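Zwischenstand

Die Planung brach immer bei demselben Schritt ab. Der Greifer stand über dem offenen Rechner, die Kamera am Handgelenk lieferte ihr Bild, die Erkennung meldete die Laufwerkshalterung mit hoher Sicherheit, und dann schrieb der Planer in die Konsole: kein gültiger Pfad. Sie las die Zeile zum vierten Mal an diesem Vormittag und stellte die Kaffeetasse auf den Ausdruck mit den Gelenkgrenzen.

Die Firma hieß Findis und zerlegte Altgeräte. Das Projekt hieß Rikurine, weil irgendwer in der Geschäftsführung einen Namen gewollt hatte, den es noch nicht gab. Es lief seit November. Ziel war, dass der Arm die Festplatten aus Bürorechnern holte, ohne dass ein Mensch ihm vorher sagte, welches Modell er vor sich hatte. Bei Gaillard, dem Kunden, standen 1770 Rechner auf Paletten und warteten darauf.

Sie war für den Planer zuständig. Die Erkennung machte der Kollege am Nebentisch, der selten sprach und beim Tippen die Schuhe auszog. Wenn etwas nicht ging, lag es nach seiner Meinung am Planer, nach ihrer an der Erkennung. Meistens lag es an der Kalibrierung, und die gehörte keinem von beiden.

»Zeig mir das Bild«, sagte er.

Sie legte es auf den großen Bildschirm.
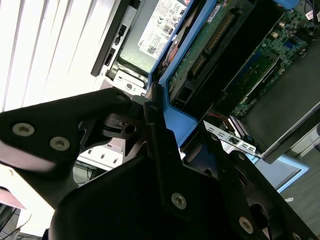 Handgelenkkamera, Greifer am offenen Gehäuse.

Er kam in Strümpfen herüber und sah lange hin.

»Die Halterung ist blau«, sagte er. »Die findet sie immer. Daran liegt es nicht.«

»Das habe ich auch nicht behauptet.«

»Und das Netzteil?«

Sie blendete die Kollisionskörper ein. Über das Netzteil legte sich ein roter Quader, über die schwarze Abdeckung auf der Hauptplatine ein zweiter. Zwischen beiden blieb auf dem Bildschirm ein Spalt, durch den der Greifer hätte kommen müssen. Er war zu schmal. Sie maß nach. Im Modell fehlten 24 Millimeter.

»Im echten Gehäuse ist da Platz«, sagte er.

»Im echten Gehäuse plane ich nicht.«

Er ging zurück an seinen Tisch. Sie hörte ihn tippen, dann hörte sie ihn nicht mehr tippen. Nach einer Weile fragte er, wie groß der Sicherheitsabstand eingestellt sei. Sie sah nach. Der Abstand stand auf dem Wert, den sie vor Wochen eingetragen hatte, nachdem der Arm auf einen Gehäuserand aufgesetzt hatte. Damals hatte sie ihn verdoppelt und einen Kommentar daneben geschrieben: vorläufig.

Sie nahm ihn zurück. Der Planer rechnete 630 Millisekunden und schrieb wieder: kein gültiger Pfad.

Draußen fuhr der Lieferwagen auf den Hof. Die Lamellen am Fenster ließen so viel Licht herein, dass ein Teil der linken Seite des Kamerabilds überstrahlt war. Sie stand auf und drehte sie zu. Dann nahm sie ein neues Tiefenbild auf, ohne sich etwas davon zu versprechen, und ließ die Kollisionskörper neu berechnen.

Der Quader über dem Netzteil wurde kleiner. Sie schob das alte und das neue Modell übereinander. Im alten hing neben dem Metall eine Wolke aus Punkten in der Luft, die zu keinem Gegenstand gehörte. Der Filter hatte sie für einen Teil des Netzteils gehalten und alles zusammen eingepackt.

»Es war das Licht«, sagte sie.

»Dann war es die Erkennung«, sagte er nach einer Pause.

»Der Filter ist von mir.«

Er zog sich die Schuhe wieder an. Das tat er sonst erst abends.

Sie startete den Planer. Auf dem Bildschirm erschien eine grüne Linie, die oberhalb der Abdeckung begann, einen Bogen machte, den kein Mensch mit seiner Hand gemacht hätte, und an der blauen Halterung endete. Der Planer hatte 1109 Wegpunkte gesetzt. Sie ließ die Linie glätten und sah sich die Bewegung zweimal in der Simulation an, einmal schnell und einmal langsam. Dann schrieb sie in das Ticket, dass die Tiefendaten bei Gegenlicht unbrauchbar seien und der Filter vereinzelte Punktwolken verwerfen müsse. Als Behelf trug sie ein: Lamellen schließen.

Der Kollege las mit.

»Bei Gaillard gibt es keine Lamellen«, sagte er. »Da ist ein Oberlicht, über die ganze Halle.«

Sie löschte den letzten Satz und öffnete den Quelltext des Filters. Der Arm blieb, wo er war. Sie stellte die Geschwindigkeit auf zehn Prozent, legte den Freigabeschalter neben die Tastatur und begann, die erste Funktion zu lesen.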